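Landlord wants to list the house for sale while I'm still living in it. How much do I have to put up with?

Posted in Renting & Buying, 29th January

Ieva Pärn

Hi all, long-time reader here and I finally have something to ask. I rent the downstairs half of an older two-family house out on Bognár Road. I've been here going on four years, I pay on time, and I've never had so much as a noise complaint. Last week the landlord texted me that he's putting the whole building up for sale with Wanix Realty and that "the agent will be in touch about showings." My lease runs through the end of September.

Well, the agent got in touch all right. She wants a lockbox on my front door, she wants to be able to bring people through on two hours' notice, and she wants to come take photos of every room. She also asked if I could "neutralize" the place, meaning pack up my bookcases and take down the curtains. I work from home three days out of five and I have an elderly dog who goes to pieces when strangers come in.

I'm not trying to be difficult! I get that he's allowed to sell his own house. But I pay $2000 a month for this apartment and it's starting to feel like I'm paying to live in a showroom.

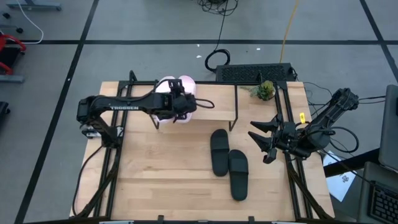
So what I'd like to know is whether I have to agree to the lockbox, whether two hours is normal, and what happens to my lease if somebody buys the place and wants to move in downstairs. Also my deposit. He's holding $2516, which was first a deposit and then got topped up when I brought the dog, and I only have an email for the top-up. Does the new owner owe me that or does he?

Thanks in advance, and sorry this got long.

Damián Alarcón

I've been through this twice as a tenant and once from the other side, when I sold my duplex with people living upstairs, so I have some sympathy for everybody here (though mostly for you).

Start with your lease. Dig it out and look for a paragraph called "entry" or "access" or something close. Mine had a full day's notice written in, and plenty of states have their own rule on top of that. Two hours sounds to me like the agent asking for what's easiest for her. You can write back, politely, and say what notice you'll need and which times work. I offered two evenings a week plus a Saturday window, and the agent took it without a fuss, because a tenant who answers messages is worth a lot to them.

The lockbox I'd say no to unless your lease says otherwise. Tell her you'd like her to be there in person with every buyer. With the dog that's a perfectly reasonable thing to want, and she may prefer it once you explain about him.

As for packing up your bookcases, no. Keep it tidy, do the dishes, fine. If they want it staged, they can make it worth your while. When I sold, I knocked $200 a month off the rent upstairs until closing and everyone stayed friends. Ask for something like that! The worst he can do is say no. And photos, ask that anything personal gets kept out of them, mail and family pictures and so on.

On the lease itself, a fixed-term lease normally goes along with the building, so whoever buys would be getting you with it until September. There are exceptions, and some leases have a clause that lets the owner end it early on a sale, so read yours for that before you relax. The deposit usually gets handed over at closing, but get it in writing from both of them. Send your landlord an email now that states the full amount and asks him to confirm it. Attach the old email about the dog money.

Your local tenant line can tell you what your state says, and it's worth the phone call. I'm only a guy who has moved too many times.

drilow_fan11

just say no to everything lol. my cousin did that over by Numgate and they gave her money to leave early. depends on the landlord tho

Ieva Pärn

Thank you Damián, this is so helpful. I found the lease and the entry paragraph says 24 hours "except in emergency," so I've written to the agent with that and told her no lockbox. Couldn't find anything about ending early on a sale but I'm going to have the tenant line look at page three, which has a lot of small print on it. I asked for the rent reduction too. Haven't heard back on that one yet.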